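Fluvton Clothing Exchange
Minutes of the meeting held 6 January 2026

Present: seven members. Apologies: two.

1. Minutes of the November meeting
Approved with one correction. The Uris Street drop-off point closes at 5 p.m., not 6.

2. Stock
47 bags came in over the holidays and 39 have been sorted. The other eight are at Lucero Hall and need to be moved before the floor is cleaned. Coats and children's shoes are low. We have more adult sweatpants than we can hang.

3. Folding
Members sorting at home have been folding pants and shorts in different ways, and the stacks do not fit the shelves at Skulter Road. It was agreed that bottoms will be laid flat on a bed or table, smoothed out, folded leg over leg, then folded in thirds toward the waistband.

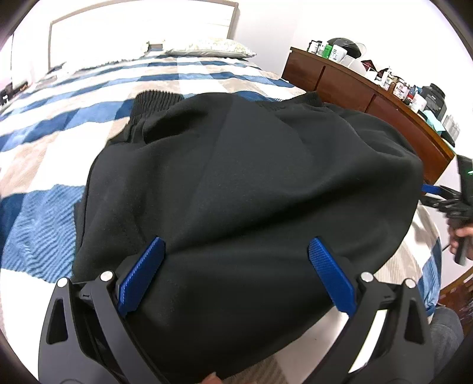 Elastic waistbands should be checked before folding. Anything that has lost its stretch goes in the rag bag. Drawstrings are to be tied in a single bow. Size labels go on the outside of the fold, on the left. Black items will have their own shelf, as sizes keep getting mixed up there.

4. Supplies
1,000 size stickers to be ordered. 27 clear bins are in use and three have cracked lids. Replacement lids to be priced before the next meeting.

5. Opening hours
A request for a second evening opening was discussed. No decision. Carried over.

6. Other business
The key to the side door at Lucero Hall is sticking. The hall office has been told.

Meeting closed at 8:40 p.m.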